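6/14/19, Flurkau

The morning was given over to the artificial flowers for the reception rooms. The order from Vasseur came to 36 bunches, delivered in two cartons, and the invoice was entered in Arkivero before the cartons were opened. I record that the total came to 700, freight included, against the 2,000 set aside in January for furnishings. The balance is to be held for the curtains.

Josiane Lefèvre joined me at ten. It was agreed that the large marble-patterned table would serve for the work, as it is the only surface in the house on which a full arrangement can be laid out and looked at from every side. The overhead lights were kept on so that the colors could be judged as visitors will see them in the evening.

We took up the question of the yellow bouquet, on which opinion has been divided. Mme. Lefèvre considers the orange roses too strong for the cream blooms. I consider them necessary, as the wall in the front room is pale and the arrangement must be seen from the door. 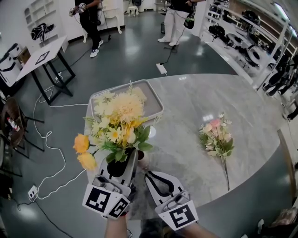 *The yellow bouquet with its two orange roses, and the smaller pink and white one on the marble-patterned table.*

The smaller bouquet gave less difficulty. Its stem is long for its size, and I have proposed the narrow vase from the upstairs landing. Should that vase be needed elsewhere, the stem may be shortened, but only with the approval of the house.

No decision was reached on the white tray. Mme. Lefèvre would place it in the entry to receive cards and keys. I would prefer that it remain with the tea service, to which it has belonged for 20 years. The matter is deferred.

The Trumimari catalog was consulted after lunch with regard to ribbon. Nothing in it was suitable. I have written to request samples in dark green and have asked that they be sent to the office and not to the front desk, where the last parcel was mislaid.

Closed the room at half past four. Curtains to be measured on Monday.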